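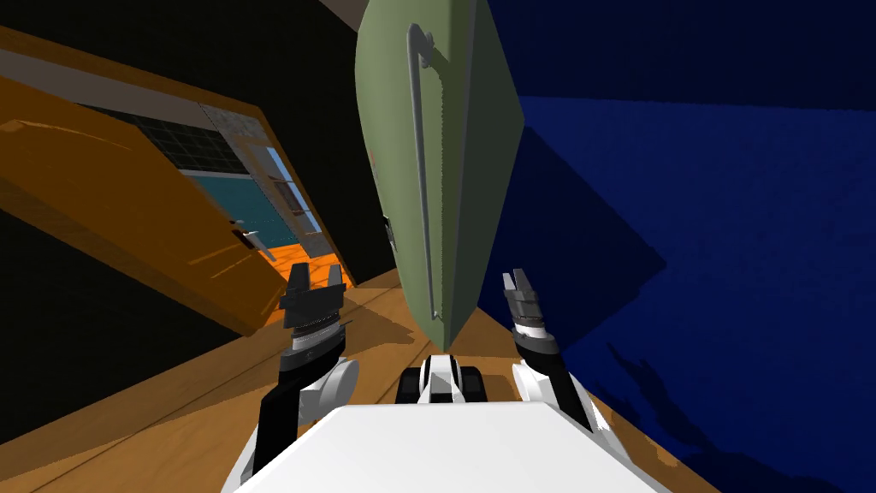 Fig. 1. Simulated kitchen, head view. Both grippers raised, one on either side of the green appliance door.

Student Robotics Project, Simulation Group
Notebook entry, Jun 1, 2023

Purpose of session: to continue work on the door-opening task in the simulated kitchen and to prepare the group's submission for the Nendov student challenge, which closes in August. The entry is filed in the shared notebook so that members working on the other tasks may refer to it.

Setup. The two-armed robot model was loaded into kitchen layout 7, the one with the navy walls and the wooden floor. The controller is the version agreed at the previous meeting, with no change to the arm gains. The episode limit was kept at 600 steps. Runs were made on the Greltberg workstation, as the older machine was reserved for the mapping group.

Task definition. The robot is to approach the green appliance, take hold of the long vertical handle and draw the door open without touching the neighboring cabinet. The wood cabinet with the glass section has its own small silver handle, and the task script must not accept contact with that handle as a success. This was an error in the April version of the script and has been corrected. The check now reads the name of the part touched and no longer relies on distance alone.

Procedure. A batch of 14 episodes was run from the standard starting pose. The base position was varied slightly between episodes and the arm pose was held the same. Joint positions, contact events and head camera images were saved for each episode. The left arm was assigned to support and the right arm to grasp. The assignment was then reversed for a second, shorter batch, and the logs for that batch are in a separate folder.

Observations.

The grasp was completed in 4 episodes of the first batch. In the remainder, the fingers closed before the gripper had reached the handle, or the wrist arrived at an angle that did not suit a vertical bar. The second fault was the more common.

The head view is strongly tilted in the saved images. The camera transform in the configuration file should be compared with the one in the Gunnlaugsson tutorial model before any images are used for training. If the tilt is intended, the image labels must be made with the same transform. Until this is settled, no member should add images from this layout to the common set.

The arm throws a faint shadow on the blue wall. The detector group has asked whether shadows should be switched off. The recommendation of this group is to leave them on, given that the challenge rules call for the default lighting.

Simulation speed was acceptable with the image logger running. Writing the images to the network drive was slow, and roughly half of the session was spent waiting for files to copy. Local storage will be used in future, with one transfer at the end.

Decisions. The closing command will be tied to measured distance from the handle. The wrist target will be given a fixed roll angle for vertical handles and a separate one for horizontal handles. The Tronard gripper model will be kept for the present, although its finger limits need to be checked against the data sheet.

Outstanding items:
- Camera transform check (see above)
- Finger limits, gripper model
- Rename the episode folders in line with the naming guide
- Draft of the methods section for the challenge report, two pages at most
- Return the spare license key to the course office

Next session: repeat the first batch with the revised closing command and the same base positions, so that the two sets may be compared directly.

This site uses cookies to remember your login and display settings. Accept | Manage preferences

Contact the lab | Copyright 2023 Simulation Group | Back to top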